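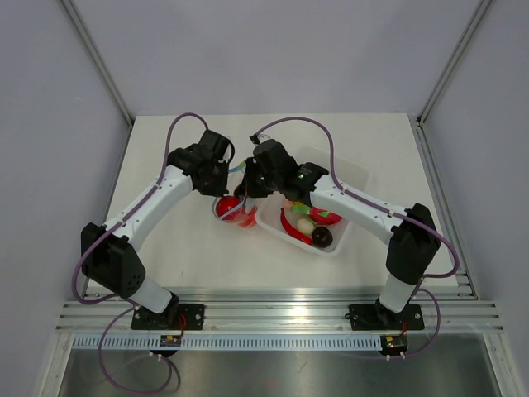 How many demos does a student team need before a two-arm bagging task is worth testing?

We had 183 when we ran our first real test, and it was enough to show us what was wrong. It was not enough to fix it. I'd test early and then decide what to record next.

Forum > Clubs and Competitions > Diresero student challenge

haworth_wdb wrote:
I asked the question up top, and thanks for the quick answer. I'm with the Haworth robotics club. We signed up for the produce bagging task at Diresero in December. We have two arms on a front rail, one gripper each, and toy fruit. Nothing is trained yet. Somebody in our club read that you need 3000 demos and half the group wants to drop out of the task over it.
- Wilma De Bruijn

Wed 12 August

tirk_annelies wrote:
Tell them to stay in. 3000 may be right if you want it to work in any kitchen with any bag. You have one table, one kind of bag and a short list of fruit. We're team Tirkulero, same task, and I answered the first post.
Our 183 took four club afternoons with two people trading off on the controls. The one driving gets tired faster than you'd think. Swap often or the late demos come out sloppy and the policy learns those too.

gearlash wrote:
I disagree about testing at 183. We tested early last season and spent three weeks chasing problems that went away by themselves once we had more data. Record first.

tirk_annelies wrote:
Depends what you do with the test. We didn't change any settings after ours. We wrote down where each run failed and recorded more of that part. Most of ours failed at opening the bag, before any fruit was touched. More demos of picking up a banana would have done nothing for us.

gearlash wrote:
OK, that I can agree with. We were changing the learning rate every night.

haworth_wdb wrote:
What does your setup look like during a run? We can't agree on where the bag should go compared to the tray. Right now ours is in front of the tray and the arms get in each other's way.

tirk_annelies wrote:
Side by side works better for us. 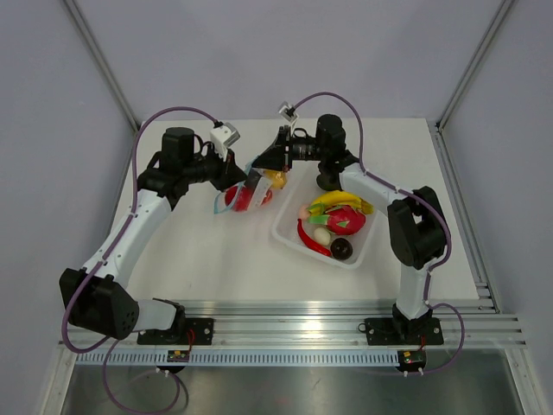
Bag between the two grippers, tray of toy produce on the right.

One arm can hold the bag while the other one goes to the tray. The long chili is the worst thing in the set. It turns in the gripper and catches on the rim of the bag. The dragon fruit is easier than it looks since you can grab it nearly anywhere.

pvanel wrote:
Are those the wrist cameras on top of the grippers? Ours are mounted lower and the bag blocks the view as soon as it opens.

tirk_annelies wrote:
Yes, the small white ones. The purple cables go back along the arms. Leave plenty of slack at the elbows. Ours were too tight the first week and one pulled out of its connector when the arm stretched to the far side.

haworth_wdb wrote:
Clear bags or colored? The rules only say "a flexible bag."

tirk_annelies wrote:
Clear. I argued for it and I'm less sure now. People driving like it because they can see what's already inside. The cameras have a harder time, mainly with glare. If your bag has a colored edge, keep that edge in view when you record.

gearlash wrote:
Go colored. A solid green bag is much easier to find against a white table, and there's no points bonus for clear.

pvanel wrote:
Green bag plus anything with leaves on it was bad for us. We went back to clear. Whatever you pick, buy enough of them now, because the store changed suppliers on us and the new bags were thinner.

haworth_wdb wrote:
Good point about the bags. Last one for today - are you labeling the failed attempts or deleting them? We use Andico for recording and it lets you tag each one.

tirk_annelies wrote:
We tag and keep. Out of our first batch, 23 were tagged bad. Most of those were drops, and in 2 of them the bag tore. We leave them out of training but we go back and watch them. If the driver drops something and picks it up again cleanly, that one stays in as a good demo.

gearlash wrote:
Wouldn't keep the recoveries. You're teaching it to drop things.

tirk_annelies wrote:
We cut the drop out and start the clip from when the item is lying on the table. It takes a few minutes per clip in the editor.

pvanel wrote:
Same as what we do. Trimming is boring, give it to whoever isn't driving that day.

haworth_wdb wrote:
Thanks all. I'll move our bag next to the tray on Monday and we'll record a first set with four items, no chili. Will post the failure list when we have one.

tirk_annelies wrote:
Put the chili in by the second set or you'll keep putting it off. We did.
- Annelies Vandenberghe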